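Hobby Automation Board > Kits and Bought-In Hardware > Burnico paired hand grippers — worth the money?

Started by tulin_k

tulin_k wrote:
Hello all, and thank you to everybody who answered my cable question back in September, it saved me a very long evening. I'm now looking at the Burnico hand-held gripper set, the one where you get a left and a right and record yourself doing jobs with them. The quote I've had from Karakaya is 3,358 for the pair with the software licence, and for a two-person outfit like ours that is a serious lump of money. Has anybody lived with them for longer than a demo? I'm mostly interested in soft, floppy things: laces, straps, bag handles, that sort of work.
Tülin Kocabaş

ovenglove wrote:
We had a set on trial and sent it back. Nicely made, I'll give them that, but my wrists were complaining after 20 minutes and the licence terms put me right off. For that price I'd want a proper stand included as well.

gergely_d wrote:
Hello Tülin, and welcome to the expensive end of the hobby! I've had mine long enough to have opinions, so get yourself a cup of tea.

The linkage is the best part of the whole thing. It closes evenly and it doesn't wobble when you come in at an angle, which was my big grumble with the Ovar ones I had before. The blue-edged pads are good on fabric too. I've been doing a lot of shoe work with the pair lately, one hand on the tongue and lacing area and the other down by the lace, and once you stop thinking about your own fingers it becomes quite pleasant, in a knitting sort of way.

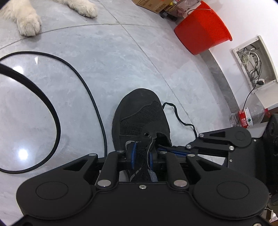
Both grippers at the shoe, right-hand one over by the end of the lace

My complaints are with the laces themselves. A flat lace on a shiny tiled floor is a horrid thing to pick up with any two-fingered tool, and you will learn to come in low and slow. Budget a good few evenings before your recordings are worth keeping. I threw away my first 10 without a second look.

Gergely Dobos

ovenglove wrote:
Gergely, with respect, you've got far more patience than most people. If somebody has to bin their first 10 recordings, I'd say the tool is asking too much of them. The Brasico is lighter and a beginner can get going in an afternoon.

gergely_d wrote:
Fair enough on the weight, and I won't argue about your wrists! But I borrowed a Brasico for a fortnight and the fingers twisted on me whenever I pulled on anything with a bit of stretch in it. Lovely for boxes and cups. For Tülin's straps and handles I would still pay the extra — grudgingly.

marrowfat wrote:
Can I put in a word for asking Karakaya about spare pads before you sign anything? Mine wore smooth on the left hand well before the right (I'm left-handed, so no great mystery there) and I waited ages for replacements. They only sell them in packs of 2, and the postage stung.

tulin_k wrote:
This is so helpful, thank you, all of you. Gergely, do you use the wrist loops that come with it, or something of your own? And ovenglove, was it the handle shape that hurt or just the weight of it?

ovenglove wrote:
The weight, mostly. I've got small hands as well, so take that into account.

gergely_d wrote:
I gave up on the loops in the first week and wrapped the handles in bicycle tape. Much kinder. Send me a message if you'd like to come and try the pair for an hour before you commit, you'd be very welcome.

tulin_k wrote:
I would love that! Message on its way.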